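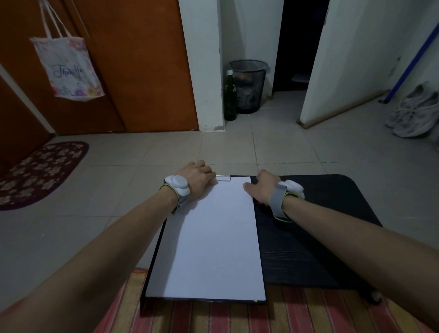 **Stilness, progress report to Rititz**
Period ending 6/7/22
Covers: work package 2 (hand pose and step segmentation), part of work package 3 (replay in the planner)

The short version is that the segmentation software runs, the hand pose software mostly runs, and I don't yet believe the number we would all like to put on the first slide. The plan asked for a step labeler that takes head camera video plus two wrist streams and returns a list of steps a planner can use. We have one. Whether the planner should trust it is the subject of most of this report.

## What got done

- Time alignment between the wrist streams and the head video is now a separate tool with its own tests. It used to be buried in the loader, and it failed without saying so.
- The labeler was rewritten to run on a sliding window of 52 frames. The old version needed the whole recording before it would say anything.
- We moved annotation from spreadsheets to Clidmont. This took longer than planned and I would not call it finished. Export drops the second label when two steps overlap, so we patch the files afterward with a script.
- 3868 clips have been through the labeler. Some 3000 of them have a human label to compare against.

## What the score does and doesn't say

On the labeled clips the new labeler agrees with the annotators far more often than the old one. I have left the percentage out of this section on purpose. The annotators saw the labeler's guess on screen while they worked, and it takes effort to overrule a guess that is almost right. Any agreement figure from that setup is inflated, and I can't say by how much.

So we took 17 recordings and had them labeled again with the guesses hidden. Agreement dropped. It dropped most on steps where both hands are down and hardly moving, such as holding a sheet still on a clipboard. The wrist streams are nearly flat there, and the labeler falls back on what the video shows. White paper on a black board gives it strong edges, and it seems to follow those edges and pay little attention to the fingers.

Cloth is a different problem. 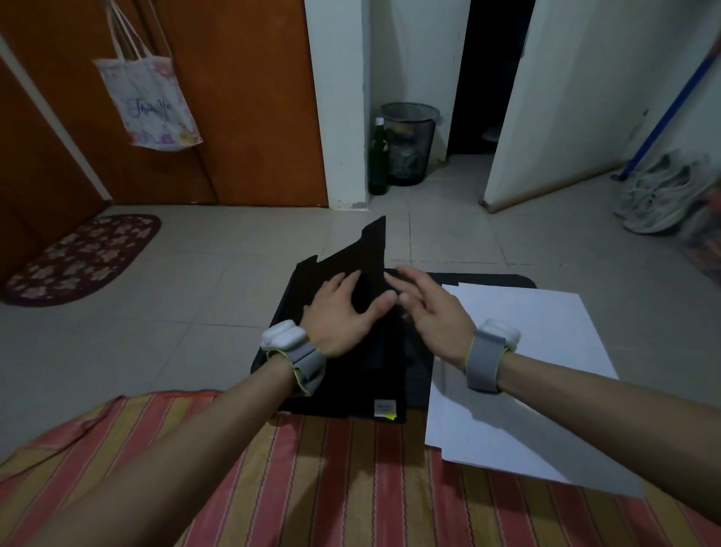
*Garment task: left hand flat on the cloth, right fingertips at a raised flap.*

With a dark garment on a dark mat, the outline the labeler leans on for paper is hard to find. You would expect the score to collapse. It doesn't, and that bothers me more than a collapse would. My reading is that the model has learned the usual order of folding steps and is reciting it. When we shuffled the order of windows inside a recording, the labels on cloth barely changed in quality for the first few steps and then went badly wrong. The paper labels suffered less. I'd like another round of that test before anyone quotes it, including me.

## Hand pose

The pose estimator came from Vukadinović and we have changed only the last stage. It is good when the whole hand can be seen and poor when fingers curl over an edge or go under a fold. Their release notes say occlusion is handled. What it does, as far as we can tell, is return the last confident pose and keep the confidence value high. We now compute our own confidence from the disagreement between the pose and the wrist stream, and throw out frames above a threshold. The threshold was picked by eye. It needs replacing.

## Replay in the planner

The plan said we would be replaying full sequences by now. We are replaying single steps, in simulation only. "Press and hold" replays well. "Smooth" does not, as the planner gets a start point and an end point and fills in a straight line, and the cloth model lets it get away with that. I don't see much value in a nicer demo video until contact is represented somewhere in the step format.
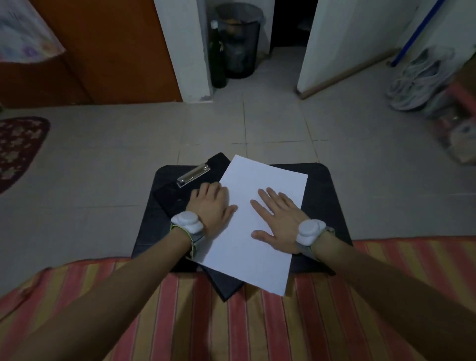 Thư Lâm disagrees with me on this and asked that it be recorded. Her view is that the step format is fine as it stands, that contact can be worked out from the pose and the wrist streams at replay time, and that changing the format now would throw away the labels we have for no proven gain. She also thinks I am too hard on the agreement score - the blind set is small, and a drop on still-hand steps could come from annotators placing the boundaries differently from one another.

She may be right about the boundaries. We never measured how well two annotators agree with each other, and we should have done it first. On the format I'm not persuaded, but her route is cheaper to try, so it goes first.

## Next period

1. Two annotators, same recordings, guesses hidden. Report their agreement next to the labeler's.
2. Contact worked out at replay time, on "press and hold" and "smooth" only.
3. Repeat the shuffle test with the order varied between recordings as well as within them.
4. Get the overlap bug in the Clidmont export fixed or drop the tool.

## Budget and schedule

Spending is on plan. Work package 3 is behind, and I'd ask Rititz to move the full-sequence milestone to September. If item 1 shows that the annotators don't agree with each other on still-hand steps, that date will move again, and the target score in the original proposal will need to be rewritten.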